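Planning for Equipment, session 2: what the arm doesn't include
November 2022

Last time we compared the Gunix and Rewi quotes and everyone picked the cheaper one. Fair enough. Now read page 21 of the Gunix quote, where the fingers are priced separately. A robot arm without fingers is a very expensive coat hook.

Start your budget from the job, then work back to the catalogue. For laundry, the job is soft, creased and never the same shape twice, so allow for spare grippers and plenty of practice hours.
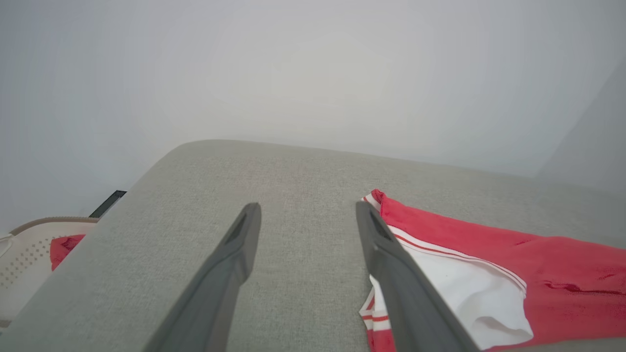 Fig. 1. Open gripper over grey upholstery, red and white garment to the right.

Costs to carry into your worksheet:
Gripper fingers, one pair: £662
Yearly service contract (Standia): £1,193
Staff time: your own figure, then add to it

Staff time is the line students leave blank. Homulier left it blank too, in the case study, and spent September finding out why — please read it before the seminar.

Buy or lease? Work out both over the same number of years. A lease that ends before the purchase has paid for itself will always look charming.

Worksheet 2 is due at the next session. Show your sums, including VAT.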